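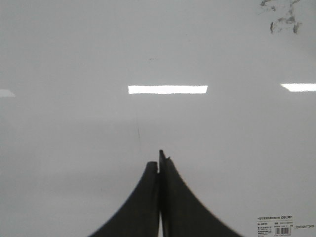
Zuletzt geändert: 15. Juni 2023

Ticket: Erfolgsquote beim Wischen nicht reproduzierbar
Projekt: Illside, Teilaufgabe Wischen
Status: wieder geöffnet
Priorität: mittel

Problem

Im Zwischenbericht steht, die Strategie aus dem Illside-Training erkenne verschmutzte Stellen auf glänzenden Flächen »zuverlässig«. Grundlage sind 453 Auswertungsläufe auf der weißen Tafel. Ich bekomme das Ergebnis mit demselben Checkpoint nicht hin. Der Arm fährt bei mir bevorzugt die Spiegelung der mittleren Deckenleuchte an und wischt dort, die grauen Schlieren oben rechts lässt er stehen.

Umgebung

Checkpoint aus dem Fliludau-Zweig, unverändert. Handgelenkkamera, automatische Belichtung an. Startpose wie im Protokoll, Finger fast geschlossen über der Tafel. Trainingsdaten: 3.067 Demonstrationen, Aufteilung laut Konfigurationsdatei.

Verlauf

Eintrag 1
Kalibrierung Hand-Auge neu gemacht, Restfehler unauffällig. Verhalten unverändert. Damit ist für mich die bequemste Erklärung weg.

Eintrag 2
Belichtung fest eingestellt, sodass die Reflexe nicht mehr komplett ausbrennen. Der Arm geht trotzdem zur mittleren Spiegelung. In der Aufmerksamkeitskarte liegt das Maximum genau auf dem hellen Rechteck. Ich traue diesen Karten sonst wenig, aber hier passt es zur Bewegung.

Eintrag 3
Antwort aus der Auswertung: Das liege an der Tafel, sie habe Kratzer. Es gibt eine feine dunkle Linie oberhalb der Fingerspitzen, ja, kaum zu sehen, Kratzer oder Naht. Warum die den Greifer zur Leuchte ziehen soll, müsste man mir zeigen. Der kleine dunkle Punkt weiter oben wurde ebenfalls als Ursache genannt. Zwei Erklärungen für denselben Fehler, keine davon getestet.

Eintrag 4
Deckenlicht aus, nur diffuse Stehleuchte von der Seite. 40 Läufe. Jetzt fährt der Arm fast immer in die Bildmitte, ob dort etwas ist oder nicht. Mit Licht sah es nach Zielsuche aus, ohne Licht sieht es nach auswendig gelernter Bahn aus.

Eintrag 5
Die Erfolgsbewertung im Skript angesehen. Als Erfolg zählt, wenn die Finger die Fläche innerhalb des Zeitlimits berühren und eine Wischbewegung ausführen. Ob die Schlieren danach noch da sind, wird gar nicht abgefragt. Dafür gäbe es seit Version 2 den Vorher-nachher-Vergleich von Mondska, der ist in der Konfiguration auskommentiert. Ohne Kommentar, wann und wozu.

Eintrag 6
Einwand aus der Runde: Bei Bélanger sei mit demselben Kriterium gearbeitet worden. Mag sein. Dort war die Fläche matt und der Fleck lag in der Mitte, da fällt der Unterschied nicht auf.

Eintrag 7
Aufkleber unten rechts vorerst mit mattem Klebeband abgedeckt (Strichcode, Logo »Deli«). Kontrastreiche Kante, könnte die Merkmale stören. Kein messbarer Effekt. Band wieder ab, damit die Läufe mit den alten vergleichbar bleiben.

Vorläufige Einschätzung

Ich sehe bisher keinen Beleg, dass die Strategie Verschmutzung erkennt. Sie reagiert auf Helligkeit und fällt sonst auf eine mittlere Bahn zurück — so lese ich es jedenfalls. Das Wort »zuverlässig« sollte aus dem Bericht raus, bis jemand mit dem richtigen Kriterium nachgemessen hat.

Offen

Vergleich von Mondska wieder einschalten und die gespeicherten Läufe neu bewerten, soweit die Endbilder vorhanden sind.
Tafel um 180 Grad drehen, Schlieren dann unten links, Startpose gleich lassen.
Demonstrationen nach Lage des Flecks sortieren. Mein Verdacht: fast alles mittig.
Polarisationsfilter wurde vorgeschlagen. Kann man machen, würde hier aber nur das Symptom verdecken. Bitte erst nach der Neubewertung.

Ticket bleibt offen. Schließen mit dem Vermerk »Beleuchtung« lehne ich ab, das hatten wir im September schon einmal.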